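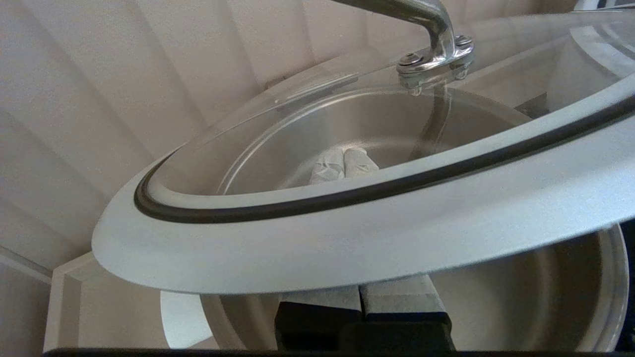

Tips & Tricks: Running Gear at Home

Keeping Your Running Stuff Alive Through a Wet Season

My running shoes live in the laundry room, and so does everything else I run in, because that was the deal when we moved into this house. I get one shelf, one hook rail and the floor under the sink. After four winters of coming in the door dripping I've worked out a system, and since three people asked me for it after the group run on Sunday, I'm writing it all down in one place so I can just send the link.

Shoes first. Take the insoles out. Every time! I used to skip this and then wonder why my shoes still felt clammy the next morning. Loosen the laces all the way down, pull the tongue forward, and stuff the toe with newspaper (plain newsprint, the shiny ad inserts don't soak up anything). Change the paper after an hour. If they were really soaked, change it again before bed. I stand mine on their heels against the wall with a small fan blowing at them, and they're ready by breakfast. Please don't put them on the radiator. I cooked a pair of Grodirau trail shoes that way and the sole peeled off like a banana skin halfway down a hill.

For mud, wait. I know it's tempting to go at it with the hose, but dry mud knocks off with an old dish brush and wet mud just moves around. Bang the soles together outside, brush, then wipe the uppers with a rag and a little dish soap in lukewarm water. An old toothbrush gets into the seam where the upper meets the sole. White laces go in a jar with warm water and a spoonful of baking soda, lid on, shake it, leave it overnight.

I write the date I started using a pair on the underside of the insole with a laundry marker. My friend Kaiwen Fan keeps a spreadsheet instead, and she can tell you that she ran 2,000 miles in the last two calendar years and which shoes did how many of them. I admire this very much and will never do it.

Now the smelly shirts. Running shirts hold on to sweat in a way cotton doesn't, and fabric softener makes it so much worse. It leaves a coating, and the stink moves in underneath. Stop using it on anything stretchy. What I do is fill the sink with cool water, add a cup of plain white vinegar, and soak the worst ones for half an hour before they go in with the regular wash. Inside out, cold, and use less detergent than you think. Hang them up. If you can't wash right away, at least don't leave them in a ball in the gym bag. Drape them over the edge of the tub, over a chair, anywhere there's air.

Rain jackets are different, and I got this wrong for years. I thought mine had given up, because the rain had stopped beading and was soaking right into the outside. Zhiqiang Guo from my Thursday group told me to wash it (I'd been avoiding that, I thought washing would ruin it) and then check the tag to see if it could be tumbled on low. Mine could. Twenty minutes later it was beading water like new. Zip everything shut first and skip the softener here too.

Water bottles and hydration bladders! If you only do one thing on this page, empty the bladder when you get home. Rinse it, run water through the hose, and hang it upside down with something holding it open. I use a plastic kitchen whisk shoved in through the top. If there are black specks in the tube already, a long thin brush and some baking soda water will get most of them. After that I keep mine in the freezer between long runs. My husband has stopped asking about it.

Gloves and hats go in a mesh bag so they come out of the wash in pairs. Clip the gloves together with a safety pin from an old race bib, you must have a hundred of those by now. Speaking of bibs, I have mine in a shoebox, all except 219 from my first half marathon, which is taped inside the cupboard door where I see it when I reach for the detergent.

Last thing is the tray. Get a boot tray with a lip and put a layer of smooth pebbles in it. The water drips down through the stones and your shoes sit up above the puddle. I rinse the pebbles in a bucket in November when the bad weather starts and again in spring.

Next time I'll do reflective vests and what to do when the strips start to crack. Sylvie Tremblay says she has a fix involving iron-on tape and I want to try it on my old one first.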